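October at the robotics club

I keep promising myself I'll write these up the same evening, and then I get home, put the kettle on, and it's two weeks later. So you're getting a whole month in one go. Sorry to my mother, who I think is still the most faithful reader of this page!

For anyone new, I help out with the after-school robotics club at Grevside. We have 15 kids this year, which is more than the room really wants, and we've split them into teams of three for the Berkness challenge in the spring. The challenge is a tabletop one this time. Your arm has to pick things up and put them where they belong, and you lose points for anything you knock over (a rule I suspect was written by somebody who watched our team last year).

Most of this month went to the gripper. The kids drew up the fingers themselves and we printed them in white because white was what we had left on the shelf. The first pair were far too stubby. The second pair were lovely and long and snapped at the root the moment anyone looked at them sternly. Abimbola Eze, who is in her third year with us and has more patience than I'll ever have, sat down with the calipers and redrew the base of each finger so it was thicker where it meets the joint and slimmer at the tip. She has 138 versions of that file saved. I asked her if she might like to delete a few and she looked at me as if I'd suggested deleting her cat.

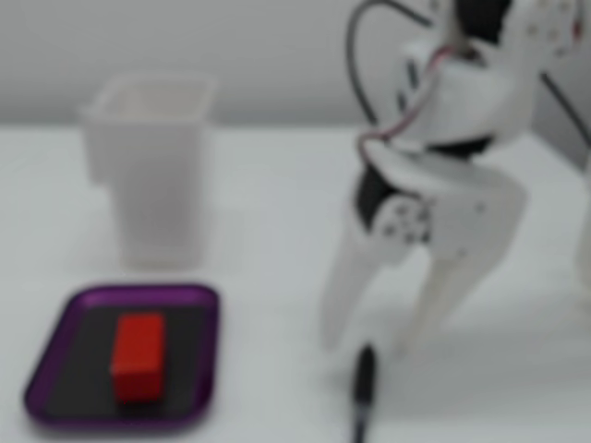 The hardest job on the practice list, if you ask the kids, is a marker standing on its end. Blocks are kind to you. You can come at a block a little crooked and it will usually shuffle into place between the fingers. A marker goes over if you breathe on it, and then it rolls, and then everybody under the age of twelve is on the floor looking for it. The team tried coming in from the side for ages before one of the younger boys asked why they didn't just come straight down on it with the fingers wide open. There was a bit of a silence, and then a lot of people talking at once.

They've named the arm Warnomico, by the way. I was out of the room for the vote and have never gotten a straight answer about where it came from. The runner-up was Gary.

We also had a long and slightly heated talk about speed. Half the team wants to go fast and take the penalties, and the other half wants to creep down so slowly that you could eat a sandwich while you waited. They settled on trying 5 runs each way and writing down every result in the notebook, and I was prouder of that notebook page than of anything with a motor in it.

Next up is the wiring, which needs tidying before we go over to Adebisi for the practice meet. If you have any of those little Velcro cable ties going spare, please send them in with your kid. We go through them like popcorn.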